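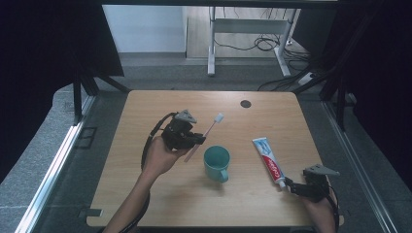

Willkommen zum zweiten Teil der Kursunterlagen, heute geht es um die Handgreifer, die wir in der Werkstatt in Geseck selbst zusammengebaut haben. Wer beim ersten Abend nicht dabei war: Wir bauen erst die Greifer, nehmen damit von Hand Bewegungen auf, und der Arm kommt ganz am Ende dran. Meine Lieblingsaufgabe zum Üben ist Zähneputzen vorbereiten (ja, wirklich!), also links die Zahnbürste im Greifer, rechts die Backen an der Kappe der Colgate-Tube, und dazwischen der türkise Becher. Drei Alltagsdinge, aber an dem dünnen Bürstenstiel merkt ihr sofort, ob eure Backen sauber schließen.

Was ihr vorher prüfen solltet

Bewegt die Backen ein paarmal ganz auf und ganz zu, bevor irgendwas auf dem Tisch liegt. Wenn es hakt, sind meistens die Schrauben am Gelenk zu fest angezogen, das war bei meinem ersten Exemplar auch so und ich habe einen halben Abend lang den Fehler in der Software gesucht. Huiling hat dann einmal am Schraubendreher gedreht und fertig, na danke.

Das Kabel führt ihr bitte in einem lockeren Bogen am Unterarm entlang. Meins war anfangs viel zu kurz, und beim Griff nach rechts hat es mir jedes Mal das Handgelenk zurückgezogen. In der Aufnahme sieht man dann so ein komisches Zucken, das der Arm später brav nachmacht.

Zum Ablauf

Aufnahme starten, kurz stillhalten, dann erst zugreifen. Macht langsame Bewegungen, aber bleibt nicht mittendrin stehen und überlegt. Wenn euch die Tube wegrutscht, brecht ab und fangt neu an. Leanne sieht das etwas anders und behält auch die verpatzten Durchgänge, darüber können wir gern beim nächsten Mal streiten :-)

Die Dateien landen im Ordner Wollasora, pro Durchgang eine. Ein guter Durchgang hat bei mir 265 Zeilen im Protokoll; steht da nur eine Handvoll, war der Stecker nicht richtig drin.

Bis zum nächsten Termin

Jede Gruppe baut 2 Greifer fertig und nimmt die Aufgabe einmal mit vertauschten Seiten auf, also Bürste rechts und Tube links. Das fühlt sich furchtbar an, ich weiß. Notiert euch, an welcher Stelle ihr gezögert habt, und bringt die Notizen auf Papier mit. Ersatzschrauben liegen in der Schublade unter dem 3D-Drucker, bitte die Dose hinterher wieder zumachen.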